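I got Leopoldo Figueroa on the phone on 1st October, and the first thing he wanted to talk about was corners. He's been using the Plandel folding kit for 3 months now (two arms, grippers, software, one very long cable), and he has opinions!

"Everybody asks me about the folding," he told me. "Folding is the easy bit. Finding a corner and getting a decent hold of it, that's where your day goes."

The kit comes from a small outfit called Skemavden, and Leopoldo bought his to see if it could earn a spot in Coman, the laundry and alterations business he runs. It cost him $2,006 plus 616 for shipping and spare fingertips, and I'll admit I winced at the shipping. He laughed. "I winced too. But I've gone through 2 sets of tips already, so I'm glad they were in the box."

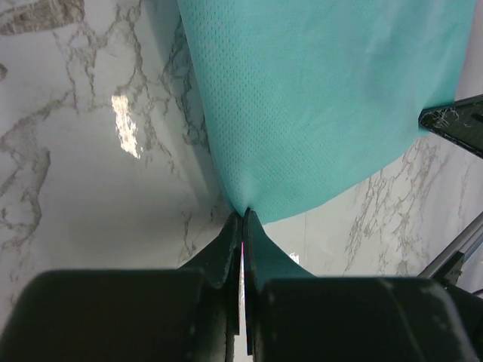

Thin cloth is what he likes to start people on when they come by for a look. It shows every mistake, he says. Pull too hard between the two grippers and you get lines running up from the corner, pull too softly and the whole thing sags and the software loses the edge. "You end up fiddling with the tension setting like it's an old radio. I was on the default until May of never, if it was up to the manual - it's buried in an appendix."

I asked how it compares with the Sevico he had on loan before this one. He was pretty fair about it, I thought. The Sevico was quicker to set up and a good deal quieter, but it wanted everything laid out flat first, and he figured if he was going to lay everything out flat he might as well fold it himself. The Plandel lets him start from a heap. It takes its time with a heap, mind you, and T-shirts are still the thing he grumbles about most. Hems especially, with that double layer of stitching.

"It'll go for the hem and come away with the front and the back, or only the front," he said. "You learn to watch the tips." 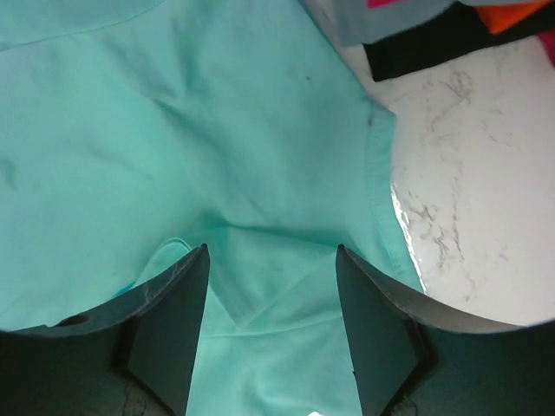 So would he buy it again?

"At that price, for a shop my size, I would. I'd order the extra fingertips again too, and I'd ask for a shorter cable."

He's got a list of requests in with Skemavden, mostly about the manual, and he's waiting to hear back on the next software update before he tries bath towels.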